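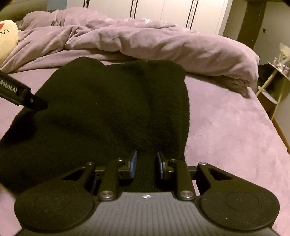
Knit beanie on the bed, gripper with blue finger pads. Posted by Eilidh MacAulay.

Parallel gripper slides off flat knitwear
Category: Home Workshop > Grippers and End Effectors
Last updated: February

Eilidh MacAulay
I am building a pair of hand-held parallel grippers at home and would be grateful for advice on soft items. Rigid objects present no difficulty. When a knit hat is laid flat on a bed, however, the finger pads close on the surface and slide off before the fabric gathers between them. The jaws open to 65 mm and the pads are cast silicone, 19 mm wide. I have tried approaching from the lower edge of the hat and from the side, with the same result. Should the pads be replaced, or is the fault in my method? I would prefer to retain the present linkage, as the spare brackets from Drirnitz took most of the winter to arrive.

Ashraf Lamrani
The method should be examined before any parts are ordered. A flat knit must be pushed into a ridge before it can be pinched. Please proceed as follows. Open the jaws to 36 mm, lower both pads until they press lightly into the fabric, and close slowly while maintaining that pressure. The mattress will give under the load, so a further small downward movement is usually required during closing. If the hat has a natural crease, place one pad on each side of it. Members at the Flirngate workshop use this procedure for socks and dish towels.
Should slipping continue, wipe the pads with isopropyl alcohol and allow them to dry. Silicone collects lint quickly, and a pad covered in lint has very little hold on wool or acrylic.

Evander Galbraith
Use sandpaper. 400 grit, glued to the pads. It worked on mine.

Isla Tosh
I would advise against abrasive paper on knitted goods, as it pulls the yarn. A thin lip at the tip of each pad is preferable, angled slightly inward so that it passes under the hem. It can be cast in the same mold with a small insert. Please note that the lip will reduce contact on flat rigid parts, and two sets of pads may therefore be needed.

Tags: gripper, soft objects, finger pads, home build
Contact the moderators | Copyright Lostau Community Help | Back to top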